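Notes > Small Rooms > Boards, Easels, Leaves

Last updated: January

Boards, Easels, Leaves

I have strong feelings about small wooden boards. They cost next to nothing, they go with everything, and the moment you own more than one you have an arranging problem. Flat or leaning? In a row or staggered? I have spent entire evenings on this, and I'd like those evenings back.

This page is for people with the same complaint. It covers plain boards and a floor that wants to be looked at more than they do.

First, the wallpaper. I went through 27 samples before I settled on large gray leaves on a pale ground for my own hallway, and I still hold a sheet of it up to things I have no plans to paper. The Engström catalog runs to 191 pages and manages to call every gray in it something to do with weather. Leaves that size are supposed to overwhelm a small space. I say let them. If your walls are busy and your floor is busy, the plain thing in the middle gets all the attention, and a plain thing doesn't often get that kind of break.

Second, the floor. Red marble has a reputation for belonging in bank lobbies, and I used to agree. Then I saw what it does for light wood. Put a pale board on a beige floor and you'll be hunting for it by dinnertime. Put it on dark red and it looks as if you paid for it.

Third, easels. Get the small wooden ones. I bought mine at Praster, along with a wire stand that I regretted in the parking lot. A board on an easel can be tilted way back or stood nearly straight, and those are two different moods -- the first one is reading in bed, the second is waiting for a job interview.

Light wood, red-brown floor, gray leaves.

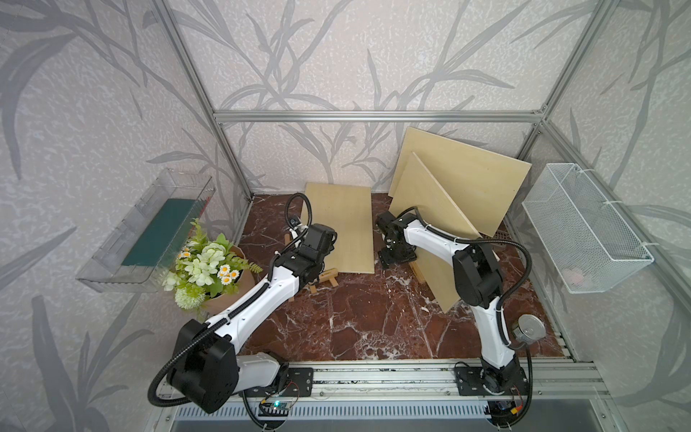

One board tilted back, one nearly upright, and flowers in a beige pot.

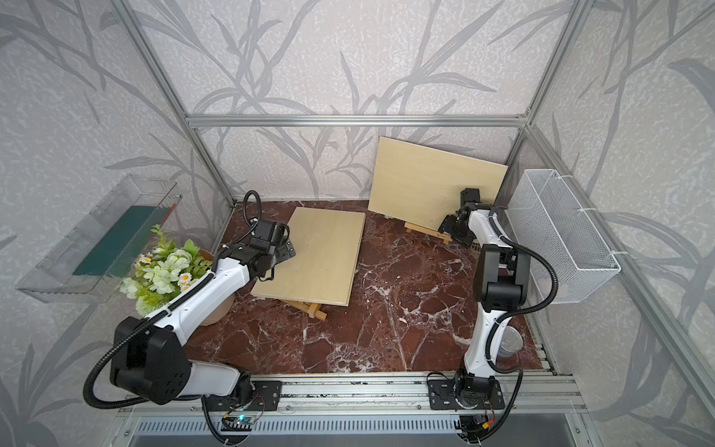 Red marble with white and pale pink veins, and more leaves.
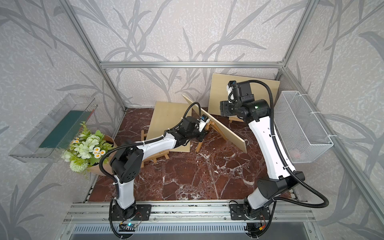

On to the matter of spacing, where I get the most mail. Start with the back one. The upright board goes against the wall and everything else takes its orders from there. Leave a hand's width between neighbors, then step back to the doorway, because what looks relaxed from two feet away can look like a dropped deck of cards from ten.

Flowers are allowed. Artificial ones are also allowed, and I'll take no letters about it. White and pale green will stay out of an argument with red marble, which I can't say for the orange tulips I tried in my own hallway. They lasted one afternoon. The boards are still up, and I've moved the left one twice since lunch.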